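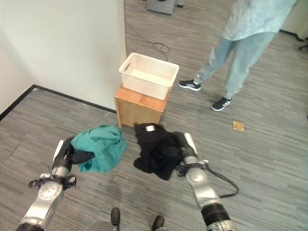 So I finally gave up on the big spring clean. For years I'd save everything for one giant weekend in April, and by the end of it I'd be cranky, my back would hurt, and there'd be a pile of stuff in the hallway that stayed there until June. This year I'm doing 16 minutes a night instead. Why 16? I set the oven timer for 15 the first time and hit the button once too often, and now it's a thing.

I started with clothes, which was a mistake (they always take longer than you think). I had shirts from when I worked in Jarkberg, and that was three apartments ago! I got rid of four bags and kept a raincoat I don't like, just in case. The thrift store on Kabbaj Street takes clothing until 6 pm, but they've stopped taking shoes, so call first if you're going over there.

Next up was the kitchen. I'm a sucker for jars. I wash them, I take the labels off, and then I put them on top of the fridge where I can't reach them. Most went in the recycling. I did keep the tall ones from the Pornow pickles, they're perfect for spaghetti and the lids really do close.

Paper has been the worst part by far. I bought a cheap shredder and it overheats after a few pages, so I'd feed it a little, go make tea, come back, feed it some more. I found a phone bill for $200 from a trip to Trurkier that I'd completely forgotten about, and I got mad about it all over again. I also found my old library card, and the library says it still works!

Photos I haven't touched. There are 1253 of them on the old laptop alone and half are of the same dog on the same beach. A few of you told me to just delete the blurry ones first and I might try that in August when it's too hot to do anything else.

Anyway, the timer's set for tonight and it's the bathroom cabinet. I already know there's sunscreen in there that's older than my car. If any of you know what to do with half-used candles, leave me a comment, I've got a whole shoebox of them.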